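Shared Break Room, Verier Studios: Monthly Safety and Tidiness Check

Checked by: Delia Escobar
Read over by: Mireille Jaber
Date: Feb 16, 2023
Sheet number: 1767

How we mark it: OK, OK with a note, or Needs doing. If an item has a comment under it, please read the comment, as that's where the useful bits are!

Overall this was a really good check. January's sheet had a long tail of jobs at the bottom and most of them have been crossed off. Thank you to everyone on the Rorik side of the building who helped clear the back corridor. It looks wonderful and you can walk down it with a tray now.

PART A: GETTING IN AND OUT

A1. Main door opens fully and closes by itself
OK
Comment: New closer fitted by Sánchez and it's lovely. No more slamming.

A2. Back corridor clear to the fire exit
OK
Comment: See above. Very pleased. Please keep the flat-packed boxes in the store, even for an afternoon.

A3. Fire exit sign lit
OK

A4. Floor free of trailing leads
OK with a note
Comment: One phone charger stretched from the wall socket by the window to the nearest seat. I moved it while I was there. There is a perfectly good socket under the noticeboard that hardly gets used.

A5. Mat at the door lying flat
Needs doing
Comment: The corner nearest the hinge curls up again. I've tried turning it over and it just curls the other way. I'd like a heavier one, and Mireille has a catalogue with some good ones in it.

PART B: KITCHEN CORNER

B1. Kettle, lead and plug in good condition
OK
Comment: Descaled as well, and what a difference.

B2. Microwave clean inside, door seal sound
OK with a note
Comment: Seal fine. Somebody's soup had been in there with no cover. There are two covers on the shelf directly above it.

B3. Extension block rated for what's plugged in
OK
Comment: It's a 3000 watt block and only the toaster was on it. Please don't add the kettle, even when there's a queue.

B4. Fridge at the right temperature
OK
Comment: 6 on the dial is too cold and freezes the milk. I've put it back to where it was, with a dot of tape to show the spot.

B5. First aid box stocked
Needs doing
Comment: Low on the small plasters. Everything else is in date and somebody has put it all back in order, which I really appreciated.

PART C: THE BIG WHITE TABLE

C1. Table steady, top undamaged
OK
Comment: I leaned on every corner and it didn't budge. Best thing we bought from Brandum, in my view.

C2. Drinks upright and lids on
OK with a note
Comment: The bottle on the table had its cap on, so full marks there. The paper cup was over on its side. Cups this light go over at the slightest nudge from a sleeve, and people lean on this table all the time, so I'd love to see us using the mugs more. We have so many mugs!

C3. Food packets closed or thrown away
OK with a note
Comment: A couple of packets were out on the table, one blue with a flowery pink pattern and one much paler. Fine while people are sitting there. At the end of the break they want to go in the tin or the bin, please, along with any odd slips of paper.

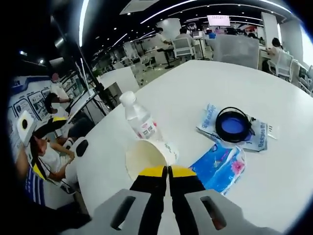 Items C2 and C3: cup on its side, capped bottle and snack packets on the white table.

C4. Bowls and tubs put away after use
OK with a note
Comment: The round black one with the bright blue inside was resting on top of a packet. Such a cheerful colour, and easy to spot, but it belongs on the shelf once you've finished with it.

C5. Chairs sound
OK
Comment: I sat in all of the spare ones. The white chairs with the oval hole in the back are very handy to lift, and none of them rocked. When you get up, push yours right in so the way past the table stays wide enough for the trolley.

C6. Bags and coats off the floor
OK
Comment: Hooks well used. Well done, all.

PART D: CLEANING THINGS

D1. Sprays labelled and in the high cupboard
OK

D2. Cloths changed
Needs doing
Comment: The blue one by the sink has had a long and useful life. Fresh ones are in the drawer under the tea towels.

D3. Wet floor sign where people can find it
OK
Comment: Now behind the door. It used to be inside the cupboard behind the mop bucket, so this is a big step up.

D4. Bins emptied, lids working
OK with a note
Comment: The pedal on the recycling bin sticks. A firm push does it. Sánchez will look at it on the next visit.

JOBS TO CARRY OVER

Door mat: Mireille to order a heavier one.
Small plasters: Delia.
Cloths: whoever is on the kitchen rota.
Recycling bin pedal: Sánchez.

Note from Mireille: Read and agreed. I'm with Delia on the mugs and have moved the paper cups to the top shelf, with the mugs at the front by the kettle. If you have visitors and need the paper ones, help yourself, the step stool is beside the fridge. Could we also add the window catches to Part A next time? The left one feels stiff to me.

Added to the next sheet as A6. D.E.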